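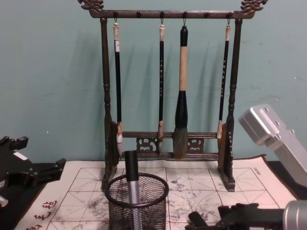
1/ Hang-the-brush, week three

Club project update, since a few of you asked whether I'd quit yet. No. I'm still the one who says "prove it" at every meeting and I still get handed the screwdriver.

2/ The task, as written on our sign-up sheet: take a calligraphy brush off a rack, put it back on a free peg. Two arms, one rack, six pegs. Four brushes up at the moment, pegs two and five free.

3/ The pitch in August was that we'd have it writing characters by the end of the term. I asked then if it could pick up a brush. There was a pause. So now the project is picking up a brush.

4/ I will say the rack was a good choice, and I voted against it. Carved ends, turned posts, pierced scrollwork along the bottom bar. It's a lot of places for a finger to get caught. A plain dowel would have made a nicer video and taught us less.

5/ Numbers, because the club account posted one without the other. The demo clip says "7 in a row." We logged 200 tries that week. The 7 are in there somewhere. So is a stretch of 14 where it missed the loop every single time.

6/ Someone replied to the clip with "solved!" Please don't.

7/ Most of our failures are at the hook. The hooks are small, the loops are floppy, and a loop doesn't hang the same way twice. Getting hold of a handle is the easy half. Getting the loop back over a bit of metal that size is where the afternoons go.

8/ The fat brush on peg four is its own problem. Thick tan handle, big full head of hair. The three others have slim black handles, and the settings we tuned on those don't carry over. Team Zunden (we named the two code branches, don't ask) says theirs handles both. I've watched it handle both once.

9/ Team Gerker's branch is slower and I trust it more. It stops when it isn't sure. The other one is sure all the time.

10/ Also on the table: the water-writing cloth with the red practice grid, gray smudges and all, and a mesh cup with one pen in it. The cup stays in front of the rack on purpose. I asked for clutter. Every demo I've seen online has a table like a hospital tray, and then people wonder why the thing falls apart in a kitchen.

11/ Complaint about the grid. There was a plan to use those lines as a position reference. The back edge of the cloth lifts where it meets the wall. You can't measure from something that isn't lying flat. I said so, it went in the notes under "concerns," and then we lost two evenings to it.

12/ What I'd want before anyone says the word "works" again: 50 tries, pegs picked at random, all four brushes, no do-overs, and somebody from outside the club keeping the tally. Post the whole sheet, misses included.

13/ The Fatside meetup wants us to show it. I'm fine with that if we run it live and let it drop things. Jurčo, our sister club, did theirs from a recording last time and I haven't stopped bringing it up.

14/ For the person asking if they should join with no coding background: yes. We need people who can watch something fail and write down what it did. Bring a pencil. Meetings start at 6:30 and the first half hour is arguing.

15/ Next up is the hook angle. I have a bet on it and I bet against us.

We use cookies to remember your settings and measure traffic. Accept all | Manage choices

Contact | Terms | Privacy | Back to top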